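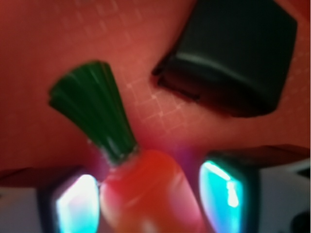 Showing It the Task: Remote Control, Hand Guiding and What the Robot Learns From Each
Speaker notes, Murdo Skinner
Bollari meetup, 30th March

Opening

Say hello, thank Yule for the room. Say up front that questions are fine at any point.

One-sentence version of the talk: if you want a robot arm to pick things up and put them somewhere, you can write the motion out in code, or you can show it the motion many times and let it learn. We do the second. Most of the work is in the showing.

Ask for hands: who has driven an arm by remote? Who has moved one by hand? If most of the room has done both, skip the next section and go straight to grasping.

Two ways to show a task

Hand guiding. You put the arm in a mode where the joints go slack, take hold of it, and move it through the task. The arm records its own joint angles. It is easy to learn, and new people get a usable demonstration in their first session.

Problems with hand guiding:
Your hands and sleeves are in the camera view. When the robot runs alone, they aren't. The model can pick up on your hands as a cue.
You can't feel what the fingers feel, but you can see the object directly, and the model only sees what the cameras see.
It is tiring. People get sloppy in the second half of a session and the recordings show it.

Remote control. You sit back and drive the arm with a second, smaller arm or a handheld controller. The robot copies you.

Problems with remote control:
There is a small delay. Beginners overcorrect.
No sense of touch on our setup. You judge a grip by looking.
It takes longer to get good at. Madhu was comfortable after a few sessions. I took a good deal longer and I'm still the slowest on the team.

We started at Plosberg with hand guiding and switched to remote control in October. The early hand-guided recordings are on a shelf. We don't mix them in anymore.

The task

Pick up the named object from the tray and put it in the sink. That is the whole instruction. The objects are ordinary: toy carrot, sponge, keys, bottle, rubber duck, ball. They get moved between recordings and the person driving is told which one to go for.

Talk about the carrot for a minute. It looks like the easy one. It is round along the body and narrows to a tip, so if you close on it too near the tip it can squirt out forward. The leafy end is wider and catches on a finger. The good grip is across the body, on the thick half, with the fingers coming straight down on both sides. Every driver finds that grip sooner or later, but they get to it by different routes, and the route is what gets recorded.

Keys are the hard one. They lie flat. You come down until the fingertips are nearly on the tray, then close slowly. When the keys are next to something else, you have to decide if you nudge first or go straight in. We let drivers choose for the first few weeks and that was a mistake. Half of the recordings showed a nudge and half didn't, and the trained model would start a nudge, give up, hover, and start again. Now the rule is no nudging.

(If running late, cut the keys part after "close slowly.")

Leave this one up while taking the first round of questions.
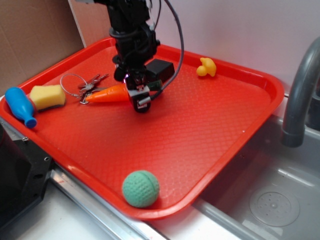
Wouldn't it be better to have one very good driver do all of it? Madhu Mittal raised that when we did a dry run of this talk, and went on to say that a single driver gives you clean data and a model that only knows one person's habits, including the bad ones.

My answer: we tried one driver for a week. The model was smooth when everything went well and had no idea what to do when the first grasp missed, as our best driver almost never misses. With four drivers you get some misses, and you get four ways of recovering from them. We keep the misses as long as the driver recovers and finishes the task.

What we don't keep:
Recordings where the driver stops to think with the arm in mid-air. The model learns to stop too.
Recordings where somebody reaches in to fix the layout.
Recordings of the wrong object, even if the pick itself was good. We used to relabel these. It led to mistakes in the labels and we quit doing it.

Numbers for this round: 600 recorded, 573 kept. Someone will ask if that is a lot. For one tray and one instruction, it was enough for us to see clear differences between training runs. I wouldn't claim more than that.

What the model sees

Two views matter here, the one from beside the workspace and the one at the wrist. The side view is good for finding the object and bad for the last bit of the approach, because the gripper gets in the way of the thing you are trying to grab. The wrist view is the opposite. It is poor at telling you where you are on the tray, and it is often blurry when the arm is moving or very close. It still carries information about where the object sits between the fingers.

Point to make: the driver should drive from the same views the model gets. At first our drivers stood next to the arm and looked straight at the objects. They leaned to see around the gripper. The model can't lean. When we moved them to the screens, their picks got slower and their recordings got more useful. They complained about it, and I would have too.

Tell the Okberg story here, short version. We took the same recordings and training settings over to Okberg and ran on the arm there. It reached for the right object almost every time and closed early almost every time. We spent a day on the model before anyone measured the wrist mount. The camera was sitting a little farther back on that arm. Moving it fixed most of the problem. Check your mounts before you check your code.

Practical tips for anyone starting

Write down the rules for drivers before the first recording. One page is plenty. Ours covers where the arm starts, which direction to approach from, when to close, where to let go, and when to throw the recording away.

Start every recording from the same arm position. We forgot to enforce this and had to sort through a pile of files by hand.

Keep sessions short. Ours are 40 minutes with a break, and the driver picks when the break is.

Have drivers watch the trained robot run. They see their own habits in it. One of ours found out that he lifts, pauses, and then moves sideways on every pick. He had no idea.

Change the layout more than you think you need to. Swap neighbors and turn things around. Put the target in a corner sometimes, next to the rim, where there is less room for the fingers.

Write the instruction the way a person would say it. We use "put the carrot in the sink" and a few variations.

Open problems

We don't have a good way to score a demonstration. Finished or not finished is easy. Good or bad is still one of us watching the playback and deciding, and two of us will disagree on the same file.

We also don't know how much of this carries over to a different surface. Everything so far was recorded on the one tray, with its pattern on the floor of it, and the model may be leaning on that more than we would like. The next round at Yule will use a plain tray.

Close

Driver rules sheet is on the table by the door. Email for the file format is on the last slide. Madhu can take the questions on training, I'll take the ones on the arm and the controllers. Leave ten minutes.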